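Sorting hardware, again

I keep a list of chores I would hand to a machine tomorrow, and putting small fasteners back in their drawers has been at the top since December. Washing and vacuuming are half solved. Tidying a bench is unsolved.
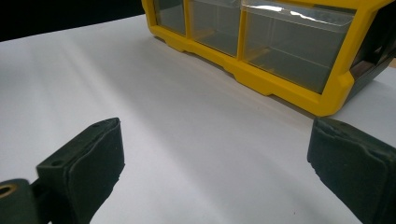
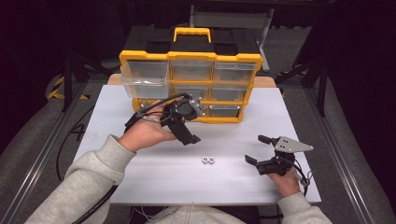 Consider what the job asks of a two-finger gripper. A hex nut is small, flat and hard, and it lies on a hard surface. The fingertips have to come down almost to table height without pressing into it. Two nuts touching are worse than two nuts apart, as the second one gets pushed along by the finger closing on the first.

Then there is the drawer. Clear plastic is difficult for most depth sensors, and a light drawer needs so little force that a stiff arm tends to drag the whole cabinet along. People brace the cabinet with the other hand without thinking.

I priced an arm from Vuteo for our shop in Girkley. The gripper opens to 62 mm and the cycle time is 20 seconds per part on a clean fixture. We have 800 loose parts in the sort bin and no fixture. My estimate is that it would need an operator beside it all day.

For now I sort by hand, on the slow afternoons.

Comments

urkik_bench: Have you tried a magnet on the fingertip? Works for steel, useless for brass.

Tolerance Stack: Tape the cabinet down. Solves half of it.

Contact | Copyright Buzatu Workshop Notes | Back to top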